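Section 6: Oiling and caring for the wooden top

6.1 Before you start

Your Rullard table comes with one coat of oil already on it. Put on a second coat before you use the table for food, drinks or craft work. Keep children and pets out of the room until the oil has dried.

You will need:
Jumix clear oil (one 50 ml bottle is enough for the top)
two lint-free cloths
fine sandpaper
rubber gloves

Take everything off the top and find out which way the grain runs. All sanding and oiling is done along the grain.
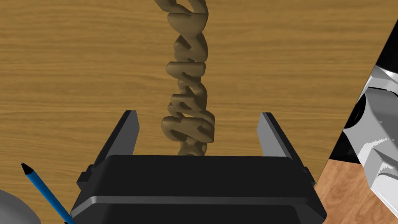 Fig. 1 - Wooden top with the grain running from left to right.

6.2 Applying the oil

1. Wipe the top with a damp cloth and leave it to dry for 50 minutes.
2. Sand lightly along the grain. Do not press hard at the corners.
3. Brush off the dust.
4. Shake the bottle and pour a little oil on to a cloth - never straight on to the wood.
5. Rub the oil in with long strokes. Do the edges last.
6. After ten minutes, wipe off any oil still on the surface with the second cloth.
7. Leave the table for 6 hours before putting anything on it.

Caution: Oily cloths can catch fire by themselves. Lay them flat outdoors to dry before you put them in the bin.

Note: Light and dark streaks are natural and vary from one top to the next. Oil makes them stronger. They are not a fault and are not covered by the guarantee.
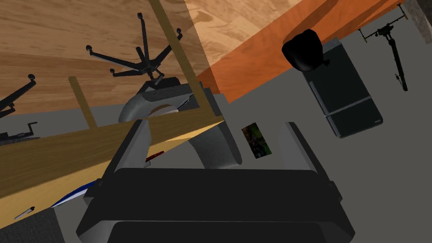
Fig. 2 - Wood grain in tan and darker brown.

6.3 Everyday care

Wipe up spills straight away. Use warm water and a drop of washing-up liquid, then dry the top. Do not use bleach, wire wool or spray polish.

Put a mat under hot pans. Small scratches can be sanded out and oiled again as in 6.2, but deep ones need filler (Boychuk part 718, not supplied). 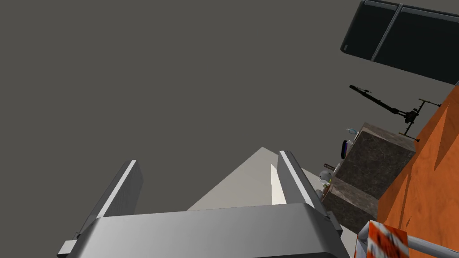 Oil the top again every November, or sooner if water no longer forms beads on it. A table kept near a radiator may need oiling twice a year. Check the leg bolts at the same time and tighten any that have worked loose.

Section 6 revised 6 March 2021 by Florante Marquez.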